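Cerken을 처음 찾아오신 분들이 제일 많이 물어보는 게 "로봇도 같이 파나요?"인데요, 저희는 소프트웨어만 팝니다. 팔이랑 손은 이미 갖고 계신 걸 쓰시면 돼요. 컨베이어 앞에 양팔 로봇을 세워 놓고 부품을 집어서 상자에 나눠 담게 하고 싶은데, 인식 따로 계획 따로 손 제어 따로 붙이다가 지쳐 버린 분들. 딱 그런 분들 쓰시라고 만든 물건입니다(저도 그중 하나였고요).

# Cerken 4: 양팔 집기·분류용 계획/제어 소프트웨어

Flakbridge에서 만들고 파는 제품이고, 이 페이지는 개발을 맡고 있는 제가 직접 씁니다. 영업 문구는 잘 못 써서 그냥 말하듯이 적을게요. 길지만 사기 전에 궁금하실 만한 건 거의 다 넣었어요.

## 무슨 일을 하나요

Cerken은 크게 보면 카메라 영상을 받아서 손가락 관절 명령까지 내보내는 프로그램 한 덩어리예요. 안쪽은 당연히 나뉘어 있습니다. 부품 자세를 추정하는 쪽이 Mosetia라는 모듈이고, 그 결과를 받아서 어느 팔로 어떻게 접근할지 정하는 계획기가 있고, 맨 끝에 손 종류별 드라이버가 붙습니다. 설정 파일 하나로 전부 묶여 있어서 로봇을 바꿔도 그 파일에서 손 이름이랑 장착 각도만 고치면 대개 바로 돌아가요. "대개"라고 쓴 건 손목 플랜지를 직접 깎아서 쓰시는 분들 때문인데, 그 얘기는 밑에서 또 할게요.

옛날 버전을 쓰셨던 분이면 Mosetia를 따로 띄워야 했던 걸 기억하실 거예요. 터미널 창을 몇 개씩 열어 두고, 순서 틀리면 좌표계가 안 올라오고, 그럼 또 다 내리고... 4부터는 한 프로세스로 합쳤습니다. 이것 하나 때문에 업그레이드하셨다는 메일도 받았어요!

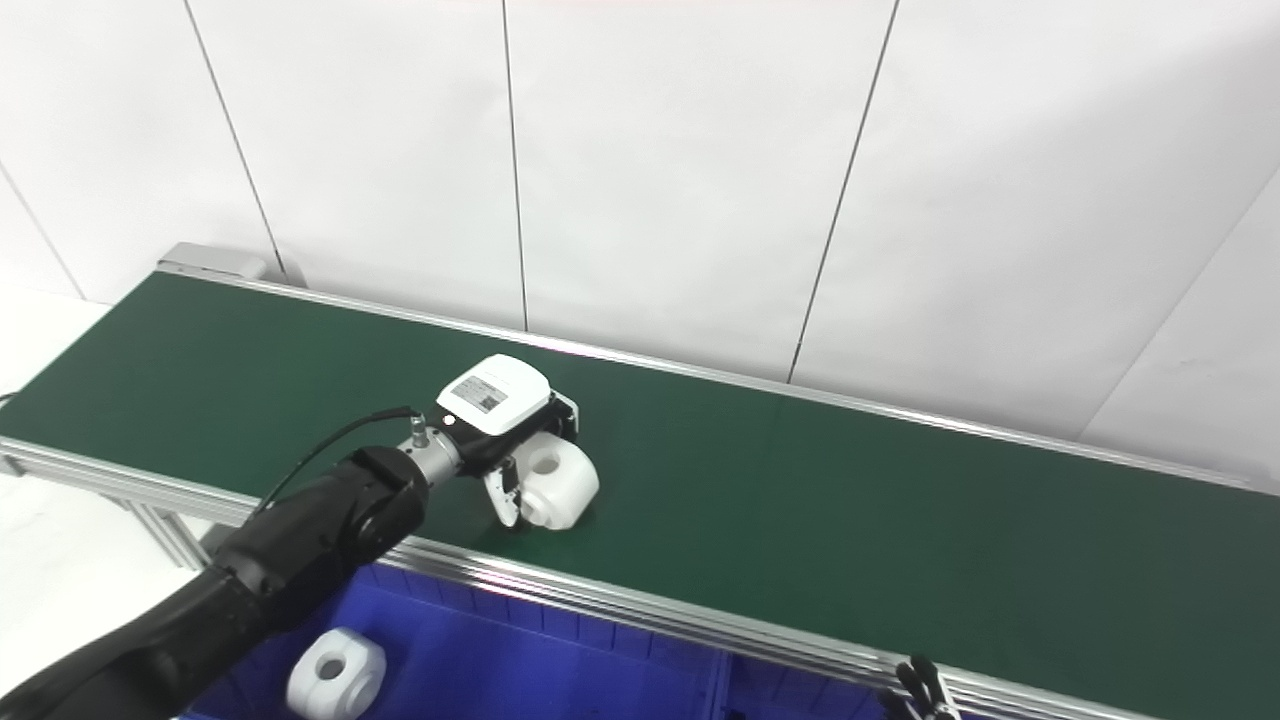 파지 계획에서 제일 오래 붙잡고 있었던 건 구멍 있는 부품이었어요. 평평한 면만 있는 상자는 마주 보는 두 면을 찾으면 얼추 끝나는데, 구멍이 나 있으면 손가락 끝이 닿을 자리가 갑자기 줄어들거든요. 계획기 입장에서는 구멍 가장자리가 아주 그럴듯한 모서리로 보이기도 하고요. 초록 벨트 위에서 손가락에 물려 있는 저 하얀 부품처럼 두툼하고 둥그스름한데 앞면에 동그란 구멍이 난 모양이 딱 그런 경우예요. 거기다 파란 상자 안에 똑같은 모양이 이미 하나 들어 있으면, 내려놓을 자리를 고를 때 그 부품도 장애물로 넣어야 합니다. 4에서는 구멍을 "닿으면 안 되는 영역"으로 따로 표시하고, 그 영역까지의 거리를 점수에 넣어요. 여유를 몇 밀리로 둘지는 직접 정하시면 되고, 값을 너무 크게 잡으면 후보가 하나도 안 남으니까 조금씩 올려 보세요.

## Mosetia: 자세 추정

컬러 영상과 깊이 영상을 같이 씁니다. 깊이가 없어도 돌긴 도는데 저는 권하지 않아요. 특히 흰 부품은 조명이 밝으면 면이 하얗게 날아가서 윤곽밖에 안 남고, 윤곽만으로는 앞뒤가 자꾸 뒤집힙니다. 부품 등록은 CAD 파일을 폴더에 넣고 명령 하나 치시면 돼요.

```
cerken part add ./parts/elbow_white.step --symmetry auto
cerken part check elbow_white
```

`check`를 꼭 돌려 보세요. 대칭축을 자동으로 잡는데 가끔 너무 후하게 잡습니다. 옆구멍 하나 때문에 대칭이 깨진 부품을 원통으로 봐 버리는 식이에요. 그러면 자세 추정은 잘 된 것처럼 나오고 상자에는 엉뚱한 방향으로 들어가 있죠. 화면에 대칭축이 선으로 뜨니까 눈으로 한번 보시고, 틀리면 `--symmetry none`으로 다시 등록하시면 됩니다.

검은 부품 얘기도 해야겠네요. 검은 플라스틱은 깊이 카메라가 싫어해요. 어두운 상자 바닥에 검은 T자 부품이 누워 있으면 깊이값이 뻥뻥 뚫려서 들어옵니다. Mosetia는 뚫린 곳을 억지로 메우지 않고 컬러 쪽 비중을 올려서 처리하는데, 그래도 점수가 낮으면 "모르겠음"을 내보내요. 저는 이 "모르겠음"이 꽤 마음에 듭니다. 예전엔 모르면서도 아는 척 좌표를 내보냈고, 그걸 믿고 손이 내려가면... 손가락값 아시죠?

출력은 기본 설정에서 초당 40번 나옵니다. 벨트를 세워 두고 집는 분들한테는 남아도는 속도고, 벨트를 돌리면서 집으실 거면 이 값을 유지하시는 게 좋아요. 벨트 추적은 엔코더가 있으면 엔코더를 쓰고 없으면 영상으로 속도를 추정하는데, 영상 쪽은 민무늬 벨트에서 약합니다. 무늬 없는 무광 벨트는 흘러가도 영상에선 그대로라서요. 부품이 올라와 있을 때는 부품을 따라가면 되니까 괜찮은데 벨트가 비면 속도를 놓쳐요. 엔코더 하나 다시길 강력히 추천합니다.

## 양팔 계획기

두 팔이 한 벨트를 같이 쓰면 생기는 문제가 뻔하잖아요. 서로 부딪히거나, 부딪힐까 봐 둘 다 멈춰 있거나. 저희 초기 버전은 후자였어요. Nipon Kaewkla 씨가 테스트 영상을 보다가 "얘네 둘이 서로 먼저 가라고 양보하는 거냐"고 해서 한참 웃었는데, 로그를 까 보니까 진짜로 양쪽 다 상대방 구역이 비기를 기다리고 있더라고요.

그래서 지금은 벨트 위 공간을 시간 단위로 예약하는 방식을 씁니다. 한쪽 팔이 예약을 걸면 다른 팔은 그 시간을 피해서 경로를 짜고, 예약이 겹치면 더 빨리 끝낼 수 있는 쪽이 가져가요. 대기 자세도 여기서 나옵니다. 기본 대기 자세는 두 손을 세우고 손가락을 편 상태로 벨트 앞쪽에 두는 건데, 손목이 꺾여 있는 자세보다 다음 동작으로 넘어가기가 편해요. 마음에 안 드시면 이렇게 바꾸시면 됩니다.

```
idle:
 left: hand_open_upright
 right: hand_open_upright
 clearance_mm: 40
```

`clearance_mm`은 두 손 사이에 항상 남겨 둘 최소 거리예요. 손가락이 긴 손이면 더 키우세요.

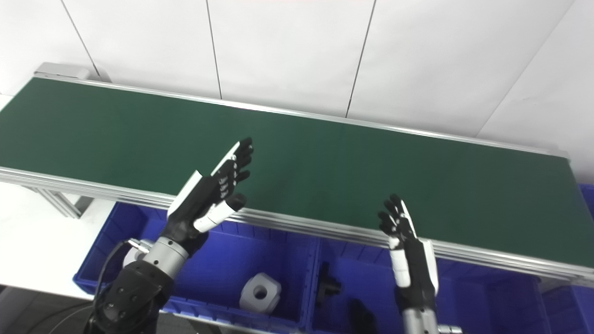 예약이 꼬였을 때 들여다보는 도구도 같이 들어 있습니다. `cerken timeline`이라고 치면 브라우저에 왼팔, 오른팔 줄이 위아래로 뜨고 누가 언제 어느 구역을 잡고 있었는지 막대로 나와요. 막대를 누르면 그 순간의 카메라 영상이랑 계획 후보가 같이 열립니다. 원래 저 혼자 디버깅하려고 하루 만에 대충 만든 화면이었는데 이제는 데모할 때 다들 이것만 물어보세요. 글씨가 좀 작은 건 알고 있고요, 다음 판에서 키울게요.

계획기는 상자 선택도 맡습니다. 부품별로 목적지를 정해 두면 되고, 같은 상자에 이미 뭐가 들어 있으면 그 위치를 피해서 놓아요. 상자 높이도 봅니다. 손목 쪽이 상자 테두리에 걸리는 사고가 생각보다 많거든요. 손가락은 잘 들어갔는데 손등 덮개가 테두리를 긁는 거예요. 그래서 충돌 모델에 손가락, 손등, 손목 연결부까지 다 넣었습니다. 대신 케이블은 안 들어가요. 손목 위로 고리처럼 올라오는 케이블이 있으면 여유 공간을 직접 상자 모양으로 그려서 붙여 주셔야 합니다. 케이블을 제대로 모델링하는 건 몇 번 시도했다가 계산이 너무 느려져서 접었어요. 언젠가는 할 겁니다. 아마도요.

## 손 드라이버

평행 그리퍼하고 다지형 손, 둘 다 됩니다. 왼팔과 오른팔에 서로 다른 종류를 달아도 되고요. 다지형 손은 관절이 많다 보니 파지 모양을 미리 만들어 둔 걸 골라 쓰는 식인데, 기본 제공 모양이 408개예요. 많아 보이지만 절반 넘게는 평생 안 쓰실 거예요(저도 안 씁니다). 부품을 등록하면 쓸 만한 것만 추려서 점수순으로 보여 주니까 위에서부터 몇 개만 보시면 됩니다.

직접 모양을 만드는 것도 어렵지 않아요. 슬라이더로 손가락을 하나씩 움직여서 저장하거나, 로봇 손을 손으로 살살 밀어서 모양을 잡고 저장하거나. 두 번째 방법은 백드라이브가 되는 손에서만 쓰세요. 안 되는 손을 억지로 밀면 기어가 나갑니다. 매뉴얼에도 굵은 글씨로 써 놨는데 그래도 한 분이 하셨어요.

아까 말씀드린 플랜지 얘기. 손을 팔에 다는 연결 부품이 기성품이면 목록에서 고르시면 되고, 직접 깎으신 거면 길이하고 회전각을 넣으셔야 해요. 문의 메일 중에 "손이 자꾸 옆으로 빗나가요"의 태반이 이 각도입니다. Samuele Barbieri 씨가 지원 쪽을 맡고 있는데, 이제는 메일 첫 줄만 보고 플랜지 도면부터 보내 달라고 답장을 쓰시더라고요. 미리 첨부해 주시면 하루는 빨라집니다.

## 기록과 재생

돌린 건 전부 기록할 수 있습니다. 영상, 관절값, 계획 후보, 고른 이유까지 한 파일에 들어가요. 나중에 같은 기록을 새 설정으로 다시 돌려 볼 수 있어서, 로봇을 안 켜고도 "구멍 여유를 2밀리 올렸으면 뭐가 달라졌을까" 같은 걸 확인할 수 있어요. 저는 출근길 지하철에서 노트북으로 이걸 돌립니다.

저희가 판을 새로 낼 때마다 돌리는 회귀 테스트가 이 기록으로 되어 있어요. 지금 2636건이고, 하나라도 계획 결과가 나빠지면 그 판은 안 나갑니다. 7월에 나갔어야 할 판이 늦어진 게 이것 때문이었어요. 기다려 주신 분들 죄송하고 고맙습니다.

기록 파일이 크긴 커요. 디스크가 아까우면 영상 저장을 "사건 전후만"으로 바꾸세요. 집기, 놓기, 실패, 정지 앞뒤로만 영상이 남고 나머지는 숫자만 남습니다.
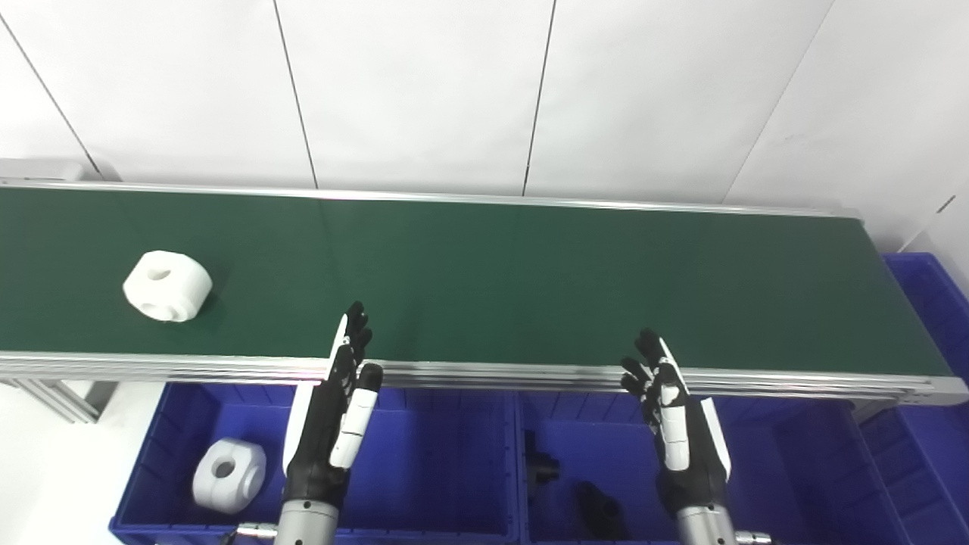
재생할 때 시간을 거꾸로 돌리는 것도 됩니다. 실패한 지점에서 뒤로 한 칸씩 넘기면서 언제부터 추정이 틀어졌는지 찾는 건데, 앞에서부터 보는 것보다 훨씬 빨라요. 키보드 왼쪽 화살표예요. 단축키 표가 도움말 맨 끝에 숨어 있어서 모르고 쓰시는 분들이 많더라고요.

## 필요한 것

| 항목 | 내용 |
|---|---|
| 운영체제 | 리눅스 64비트, 실시간 커널 권장 |
| GPU | Mosetia용 외장 GPU 한 장 |
| 카메라 | 컬러+깊이, 머리 또는 고정 거치 |
| 팔 | 관절 위치 또는 속도 명령을 받는 6축 이상 |
| 손 | 평행 그리퍼, 다지형 손 |
| 자세 출력 | 초당 40회(기본 설정) |
| 기본 파지 모양 | 408개 |
| 벨트 입력 | 엔코더(권장) 또는 영상 추정 |

윈도우는 안 됩니다. 재생 화면은 브라우저라서 윈도우에서도 열리는데, 로봇을 움직이는 쪽은 리눅스만 돼요. 가상 머신에 올려서 쓰시는 분이 계시다고 들었는데 저는 못 본 걸로 할게요. 주기가 밀리면 팔이 덜컥거립니다.

안전 얘기 하나만. Cerken은 안전 장치를 대신하지 못해요. 비상 정지, 울타리, 속도 제한은 따로 갖추셔야 하고, 저희 소프트웨어의 충돌 회피는 로봇하고 주변 물건이 안 다치게 하려는 용도입니다. 사람 감지 기능은 없습니다.

## 가격

한 대(양팔 한 쌍)당 연간 800유로입니다. 팔 하나만 쓰셔도 같은 값이에요. 업데이트랑 메일 지원이 들어 있고, 기간이 끝나도 마지막으로 받은 판은 계속 쓰실 수 있어요. 학교는 수업용이면 무료로 드리니까 학교 메일로 연락 주세요. 논문용은 그때그때 얘기해서 정합니다.

한 달 체험판은 기능 제한이 없어요. 기록 파일도 다 남고, 체험이 끝나도 재생 화면에서 열립니다. 제가 남의 체험판 쓰다가 데이터 날려 본 적이 있어서 이건 꼭 이렇게 하자고 우겼어요.

## 자주 오는 질문

**벨트 없이 책상 위에서만 써도 되나요?**
네. `belt: none`으로 두시면 추적 쪽이 아예 안 떠서 더 가벼워요.

**부품 CAD가 없어요.**
여러 방향에서 찍은 영상으로 모델을 만드는 기능이 있긴 합니다. 구멍 안쪽이 뭉개져서 나오는 경우가 많으니까 구멍 지름은 자로 재서 따로 넣어 주세요.

**한쪽 손에서 다른 손으로 넘겨 줄 수 있나요?**
시험 기능으로 들어 있어요. 기본은 꺼져 있고, 켜시려면 `handover: experimental`. 작은 부품은 두 손 손가락이 엉켜서 아직 권하지 않아요.

**계획기가 "후보 없음"만 계속 띄워요.**
구멍 여유 값부터 내려 보시고, 그다음이 상자 높이예요. 상자를 도면보다 높은 걸로 바꿔 놓고 설정은 안 바꾼 경우가 은근히 많습니다. 테두리 높이는 바깥에서 재세요.

**Chareonsuk 쪽 대리점에서 사도 똑같나요?**
똑같습니다. 설치까지 맡기실 거면 그쪽이 편하실 수도 있어요. 담당은 Manee Kongkaew 씨이고, 라이선스 키는 저희가 바로 보내 드려요.

**3에서 쓰던 설정 파일은요?**
`cerken migrate` 한 번이면 바뀝니다. 손으로 만든 파지 모양도 따라오고요. 딱 하나, 3에서 Mosetia 좌표계 이름을 바꿔서 쓰신 분은 그 이름이 초기화되니까 옮긴 다음에 다시 적어 주세요. 이것도 고쳐야지 하고 적어만 놨어요.

## 이번 판에서 바뀐 것

- 구멍 영역을 부품마다 따로 켜고 끌 수 있어요
- 타임라인에서 두 팔 예약이 겹친 구간이 빨갛게 나옵니다
- 상자 안 부품을 장애물로 넣을 때 가려진 부분을 CAD로 채웁니다
- 왼손 드라이버에서 엄지가 늦게 따라오던 버그 수정
- 도움말 오타 여러 군데(알려 주신 분들 감사해요)

9월 8일 목요일에 올린 판 기준이고, 체험판 신청 양식은 메뉴의 "체험"에 있습니다. 신청하실 때 손 모델명이랑 플랜지 도면, 부탁드려요!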